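Small Pans, Big Appetite

The pretend kitchen is having a moment, and the grown-ups are as keen as the kids

The first toy stove I ever loved was a cardboard box with the burners drawn on in felt pen. I cooked on it for an entire summer. Gravel soup, mostly, and once a pie made from a bath sponge that my grandfather ate with tremendous manners, down to dabbing his mustache afterward. So when I heard that a man in Vanport had filled the rooms above his repair shop with play kitchens, I was on the bus before lunch.

Iolo Trevor fixes lamps and radios downstairs. Upstairs he keeps 904 pieces of toy cookware, and yes, he has them all written down in a ledger, with a column for where each one came from and another for what's wrong with it. (The second column is much the longer one.) There are kettles no taller than a thumb. There are enamel colanders, tin cake molds, a waffle iron that opens and closes with a proper clank, and a whole drawer of lids waiting to be reunited with something.

"Lids are the heartbreak," he told me, pulling the drawer all the way out so I could dig through it. "Kids wear them as hats, they roll them down the stairs, they bury them. Then the pan turns up at a sale without one and I go home and try every lid in the drawer."

He let me try a few. I got one to fit! It belonged to a red stockpot, and I can't tell you how satisfying that little click was.

What I love about toy kitchens is how carefully somebody has decided what to leave out. A real stove has a clock, a vent, a drawer underneath for the baking sheets you never use. Shrink it down and most of that goes. What stays is whatever a four-year-old would miss: the burners, a pan with a good handle, something to put in the pan. Trevor's oldest stoves are heavy black things with doors that latch. The later ones get flatter and brighter, until you reach the plastic years, when they come in every color of a candy counter.

The plastic years happen to be my favorite. Collectors can be a bit sniffy about them, and I think they're missing out. A pink stove with a white saucepan has a cheerfulness that cast iron will never manage, and the pans are light enough for a small cook to swing from burner to table without needing help. Color does a lot of work too. One burner in a different shade from its neighbors and any child will tell you that's the hot one, and you'd better watch your sleeve.

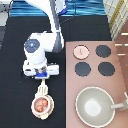 White saucepan, two round brown-orange morsels inside, and a pink stovetop with one burner paler than the other three.

Then there's the food. Trevor sorts his by how convincing it is, and the shelf at the top of the stairs runs from a painted plaster ham that could fool a dog to a row of lumps he calls "the mysteries." I was very fond of the mysteries. A brown ball can be a meatball on Monday and a potato the next day, and it never has to choose. The fried eggs, meanwhile, are always fried eggs, and they tend to end up at the bottom of the basket.

His neighbor Tomard, the café on the corner, lends him its long table one afternoon each June, and he carries a few boxes over for anyone who wants to play. I stayed for that. Two sisters opened a restaurant at one end and charged me 1000 dollars for soup, which I felt was steep until I saw the dumplings were 1504. A boy in rain boots cooked the same carrot for most of an hour, turning it, tasting it, shaking his head, putting it back. At the other end of the table three adults who had come in for coffee were deep in an argument over whether you can make an omelet in a saucepan. (You can. It's a sad omelet.)

Looking after all this takes more patience than money. Trevor washes plastic in lukewarm water with a drop of dish soap and dries it on a towel, never in the sun. Tin gets a soft brush. Wobbly handles get a new pin if he has one that fits – he saves them in old spice jars – and stickers that have started to peel are left alone, as he'd sooner have a curling sticker than a bald spot. Scorch marks stay too. He has three pans that some hopeful person tried out on a real stove, and he keeps them together at the front of the shelf.

If you've got a box of this stuff in a closet, bring it out. Set the stove on a low table, put a pan on it and leave a spoon nearby. Don't arrange the food. Someone will wander over, and I'd bet it won't always be the youngest person in the house. I've had a mauve teapot on my desk since I got home, and twice now I've caught myself offering people a cup.

The rooms above the shop are open most afternoons. Ring the bell downstairs and give it a minute, he's usually got a radio in pieces.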